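小型基地局まわり 点検チェックリスト(コメント付き)

2021年6月22日 Plirville棟、屋上と3階通信室

梅雨の晴れ間をねらって行ってきました! 前回のリストは「良・否」しか書く欄がなくて、あとから読んでも何が何だか分からなかったので、今回は私のひとりごとを全部残しておきます。長いです、すみません。急ぐ人は「要対応」のところだけ拾ってください。

1. 入場前
□ 入館申請と屋上の鍵 済
□ ヘルメット、ハーネス、滑りにくい靴 済
□ 電波の停止連絡(監視センターへ電話) 済
□ 天気と風の確認 済

コメント:停止連絡、電話がなかなかつながらなくて焦りました。つながってからも局番の読み合わせで一回やり直し。似た番号の局が隣にあるので、ここは面倒でも復唱してくださいね。出力が落ちたことは手元の測定器でも見ています。電話で「止めました」と言われても、測るまではアンテナの正面に立たないこと。私は毎回これだけは頑固にやってます。

2. 屋上 アンテナと支柱
□ 支柱のぐらつき なし
□ 取付金具のボルト 要対応
□ アンテナの向きと傾き 図面どおり
□ さび、塗装のはがれ 軽微
□ 避雷の接地線 良

コメント:ボルトは合いマークがずれているのが2本ありました。北側の金具です。手で回るほどではないけど、規定のトルクをかけたら少し動いたので、締め直してマークを引き直しました。ただ、ナットのほうにさびが回りはじめています。次の点検まで待たずに交換したいところ。部品はTaltbergの倉庫に在庫があるはずなんですが、サイズの表記が古い台帳のままなので、取り寄せる人は現物の写真と見比べてください(前に一回、ひとまわり小さいのが届きました……)。

さびのほうは、ワイヤーブラシで落として補修塗料を塗って終わり。見た目はまだらですが、防水としては問題なしです。

3. 屋上 ケーブルと防水
□ 同軸、光の外被の傷 要観察
□ コネクタの防水テープ 一部巻き直し
□ 曲げ半径 良
□ 結束バンドの劣化 交換済
□ 貫通部のパテ 良

コメント:結束バンドは紫外線でぱりぱりでした。指でつまんだだけで折れるやつ。耐候性の黒に全部替えてあります。白いのを使いたくなる気持ちは分かるけど(手持ちに余ってるし)、屋外では絶対やめましょう!

光ケーブルの外被に浅いすり傷が1か所。ラックの角に当たっていたので、保護チューブをかぶせて少し逃がしました。損失は前回の記録と変わらず。傷の位置に黄色いテープを巻いておいたので、次の人はそこをもう一度見てください。

防水テープは、下から上へ巻くという基本が守られていない箇所がありました。上から下に巻くと重なり目が上を向いて、雨がするする入っていくんですよね。はがしてみたら中は乾いていたので、今回はセーフということで。
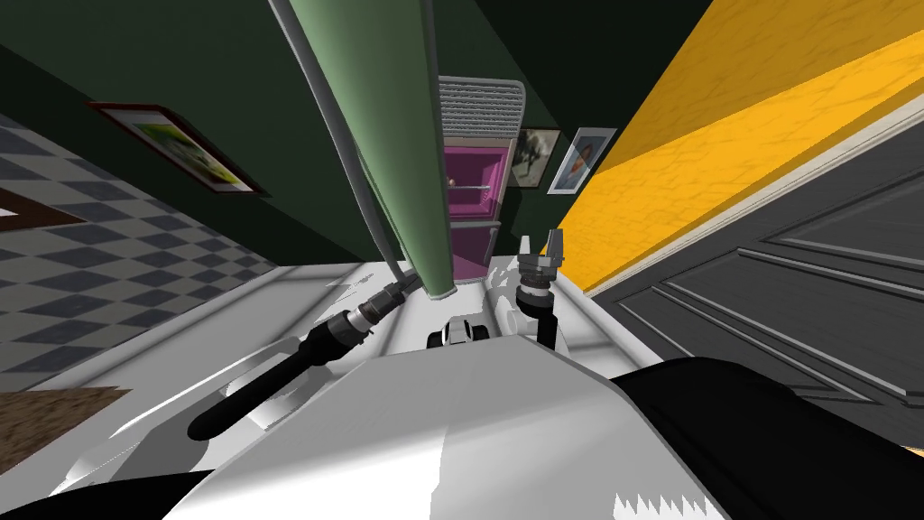
防水でもうひとつ。ケーブルが建物に入る手前の「水切りのたるみ」が足りないところがあったので、作り直しています。たるみがないと雨水がケーブルを伝ってそのまま壁の中へ入ってしまいます。去年Gachanjaの局で通信室の床がびしょびしょになったのも、原因はこれでした。あの日の雑巾がけを思い出すと今でも腰が痛い。

4. 3階 通信室
□ 室温と空調 良
□ 整流器の警報 なし
□ バッテリーの膨らみ、液もれ なし
□ ファンの異音 要対応
□ フィルターの汚れ 清掃済
□ 消火器の期限 良

コメント:無線装置のファンが4台あるうち、一番奥のがときどき「カラカラ」と鳴ります。回転数の表示は正常なので警報は出ていません。でもあの音、私の経験だと最大で3か月くらいしかもたないと思う。5Gの装置は前の世代よりだいぶ熱を出すし、夏本番の前に替えさせてください。お願いします!

Prasusの監視ソフトは更新済みでした。ただし、扉の開閉センサーが開けっぱなしでも「閉」のまま。線を挿し直したら直りましたが、ゆるみやすい端子みたいなので、扉を閉めたあと画面も見る癖をつけましょう。

フィルターは掃除機と水洗いで。乾ききる前に戻すのは禁止です。待ち時間にラベルの貼り替えをしたらちょうどよかったです。

5. 退場前
□ 工具の員数確認 済
□ 電波の再開連絡 済
□ 再開後の通信試験(音声、データ) 良
□ ごみ、テープくずの回収 済
□ 屋上の施錠 済

コメント:データの速度試験は屋上の真下だと数字が伸びません。アンテナのビームが外を向いているので当たり前なんですけど、毎回ちょっとどきっとします。道路の向かい側まで歩いて測ったら、ちゃんと出ました。測定場所は報告書に書いておいてくださいね、場所が違うと前回と比べようがないので。

要対応のまとめ
・北側金具のナット交換(Taltbergへ手配)
・奥のファン交換
・光ケーブルの傷、次回再確認

確認者はPhyllis Catterallさんにお願いしています。ナットの見積もりが来たら私にも転送してください。あと、屋上の鍵、回すときに少し引っかかります。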